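Search this board
Home | Forums | Cells & Integration | Safety and Good Practice | Log in

Written house rules for a two-arm teardown bench?
Posted by Iolo Yorath, 25 July 2019

Hi all, long-time reader and first-time thread starter. We're putting together house rules for robot work on old desktop PCs at Zostarden — opening them up, getting parts out, that kind of thing. Our draft started as a single page and is now up to version 2 (I know, I know, that's nothing compared to some of you). My manager wants it signed off before November, when we get a second shift, and I'd love to hear what other people put in theirs.

The part I feel good about is the section on loose wiring. Power and data leads are the worst thing in a PC case if you ask me, way worse than screws. So our rule says no arm goes down into a case near a wire bundle above the slow speed setting, and the program has to back straight up out of the case before it moves sideways.

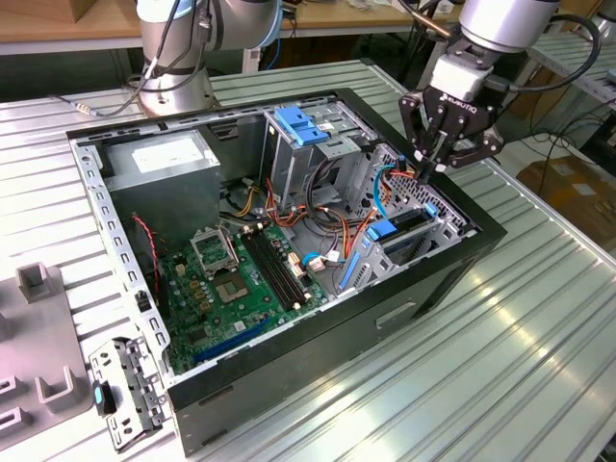 I also put in a line that only one arm at a time is allowed inside the case outline. The other one has to be parked, with its position checked by the program and not just by somebody glancing over. One of our programmers thinks that's way too strict and that we're throwing away half the point of having a pair. Maybe! But I'd rather loosen a rule later than try to tighten it after everybody has gotten used to it.

Then there's CPU sockets. My draft says that once the retention frame is up and the socket is bare, the area over it is a keep-out zone until the board comes out. No tool passes over it, even high up. We resell boards when we can, and a bent contact kills the sale.
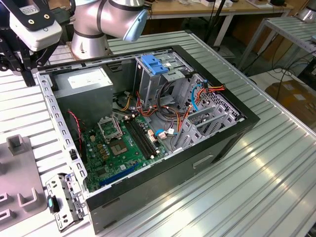 nirka_fan wrote: I'm going to push back on the keep-out zone. We had one just like it and people drew it bigger every time something went wrong, until the arm was taking a crazy long way around to reach the memory slots. Put a height limit on it instead. Anything above the limit can cross, anything below can't. Much easier to check too.

Iolo Yorath wrote: Hmm, OK, I like the height limit better than I want to admit. My worry is dropped parts. If the gripper is carrying a screw or a bracket across and lets go, height just makes it worse. Could I do both? Empty gripper may cross above the limit, loaded gripper goes around?

nirka_fan wrote: That works for me. Write down what "loaded" means though, or you'll be arguing about it by lunch.

benchrat40 wrote: Can I bring up the boring one? Loose parts on the table. Our rule at Savolainen is that whatever comes off the case gets a fixed spot before the next cycle starts, brackets included. I got so much grief over that (people kept saying the arm doesn't care). Well, the arm might not, but the person reaching in does, and so does whoever has to match the bracket up with the case again. We tag each case with a number and the bracket gets the same one. Last one I did was 1493 and I could still tell you where its bits went.

Iolo Yorath wrote: Stealing that. We've been sloppy about brackets, me included. We have a fixture on the table but the draft doesn't say one word about what belongs there and what doesn't.

purnum_dave wrote: Sort of disagree with benchrat40. A fixed spot is fine, but stopping the cycle for it is overkill if the part is clear of the arm's path. Make it an end-of-case check and move on.

benchrat40 wrote: And who decides it's clear of the path? That's my whole problem with it. You end up with one answer per operator.

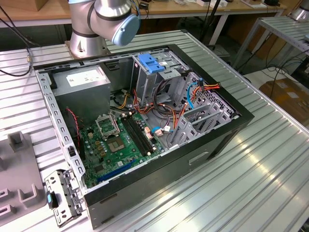
purnum_dave wrote: Fair. Quick one for Iolo then, who is allowed to change the speed limits in your draft?

Iolo Yorath wrote: Only the person who signed the risk assessment, and the change goes in the log with a date and a reason. Operators can go slower any time they want without asking. They can't go faster.

nirka_fan wrote: Good. Keep the slower-without-asking part no matter what management says. Also, print the rules big and hang them where you stand to load a case. Ours lived in a shared folder and I doubt it got opened more than 40 times in a year, and half of those were me fixing typos.

Iolo Yorath wrote: Ha, ours is in a shared folder right now — moving it tomorrow. I'll post the next draft in this thread once I've redone the socket part and added the brackets. If anyone has wording for "loaded gripper" they're happy with, please paste it in!

Reply to thread | Previous | Next | Back to top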